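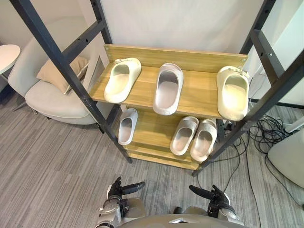
Shoe rack and slides, lounge end of the carpeted area.

From: Jannik Albers
To: Gilembridge House residents list
Date: Wed 23 June
Subject: Re: Indoor footwear at the Rutherford lounge

Dear residents,

Thank you for the enquiry quoted below. The slides on the wooden rack are house footwear and may be borrowed by any resident or guest. Outdoor shoes are to be left in the vestibule - they should not be placed on the rack.

Slides are to be returned in pairs, toes to the back panel, and set fully on the shelf. Single slides found elsewhere in the building may be handed in at the office. Please leave the grey lounge chair and the small white side table where they are, as the carpet will be cleaned next week.

A further order of slides in larger sizes has been approved, to a limit of $300. Requests should reach the office within 10 days.

Regards,
Jannik Albers
Residential Services, Gilembridge House

> Could the office please confirm whether the pale slides
> on the rack are for general use? My visitors were unsure
> and went about in their socks. Is there also any prospect
> of larger sizes?
> Unit 268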